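Skeltard opened its Plimness workshop to visitors in May, and the coffee bench had the longest queue. Two arms are bolted along one edge of a wooden table, with a capsule machine and a capsule stand within reach of both. Shobha Sastry, who leads the manipulation group, gave the introduction and kept it to grippers and training data.

Glassware is the difficult part. A clear cup returns little usable depth information, so the Drinent controller relies on colour images from the wrist and from a fixed overhead view. 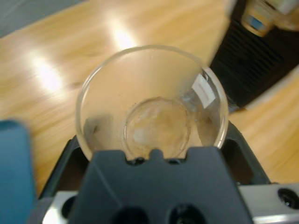
The current policy was trained on 400 demonstrations recorded by operators on the same bench. Grip force is capped in software, and Sastry's team lowered the cap 2 times during commissioning. Further recordings will cover mugs and stemmed glasses.

Yen-ting Chou looks after the task sequence, which is divided into 16 steps. Each can be restarted separately, a feature visitors asked about more than the arms themselves.
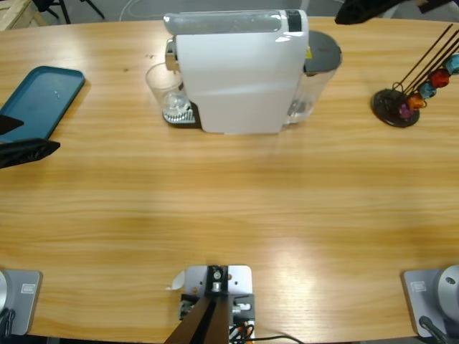 Chou wants the capsule steps rewritten before the unit goes to Lynch for endurance testing. The target there is 3000 cycles with the original finger pads. Results will be released with the maintenance log.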